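Trurken Sports Laundry is hiring two folders for the team kit room

We wash and fold uniforms for clubs, schools and summer leagues. The work comes in by the bag, one bag per team, and goes back out folded, sorted by size and ready to hand to players. We need two people for the folding side. No experience in a laundry is required.

**The job**

You will work at a fabric-covered table with the dried kit from one team at a time. Most of it is shirts, shorts and socks. Each shift starts with the order sheet, which tells you the club, the number of pieces and any special requests. A full order for a club with several age groups can run to 266 pieces. A small one might be 52.

Shorts take the most practice. We fold them flat, side seam on top, with the stripe showing if there is one, so the coach can tell home from away without opening the stack. Elastic bunches up and has to be smoothed by hand before the second fold. Drawstrings get tucked inside the waistband.
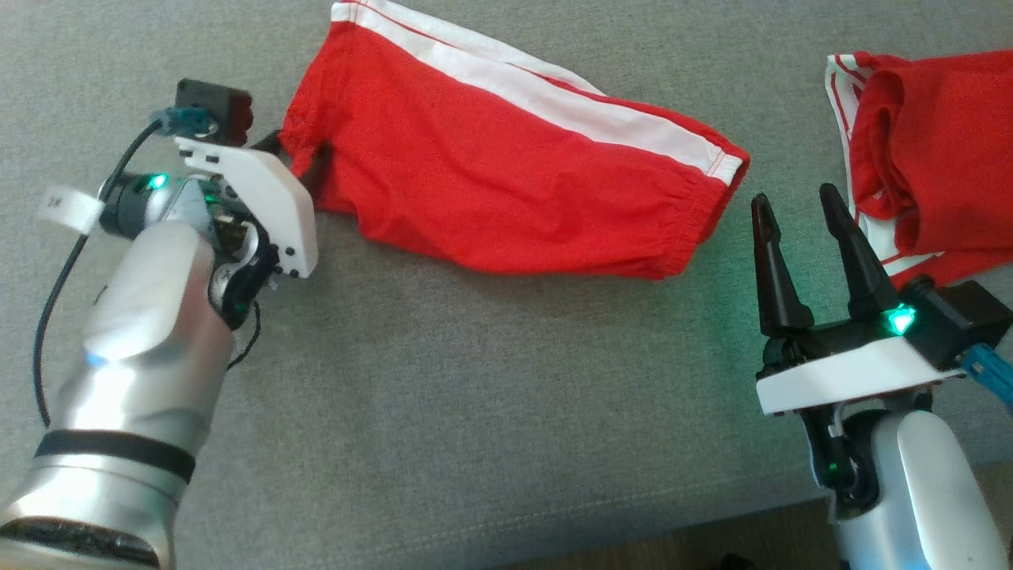
Shirts are folded to the width of the board with the number facing up. Socks are paired and rolled, not balled. Anything with a torn hem, a loose number or a stain that is still there after washing goes in the repair bin with a note. Please don't try to fix it yourself – our sewing room handles that.

You will also:

- check sizes against the labels and stack small to large
- count each stack into the bag and initial the order sheet
- keep the table brushed free of lint between teams, especially after red or navy kit
- help load the van at the end of the shift

**Hours and pay**

Shifts run 5 hours, four days a week, with Wednesday off. You can ask for mornings or afternoons, but we can't promise either one in March, when the spring leagues start and the bags pile up. Pay is hourly and is discussed at the interview. You get one paid break and free washing of your own work clothes.

**What we are looking for**

You should be able to stand for most of a shift and lift a full kit bag. You need to tell similar colors apart, as some clubs have two shades of the same red. Neat work matters more to us than speed in the first month. After that we expect 56 pieces an hour on mixed orders, and most people get there.

A basic level of English is enough to read the order sheets. Unscented hand cream only, please, and no rings or bracelets at the table – they snag the mesh.

**How to apply**

Send a short note with your name, phone number and the days you can work to Yavuz Keskin, kit room manager, or leave it at the front desk. A résumé is fine but you don't need one. If we think it could be a match, we will ask you in for a paid trial shift, where you will fold one small order with someone from the team.

Parking is behind the building. Use the side door and ring twice.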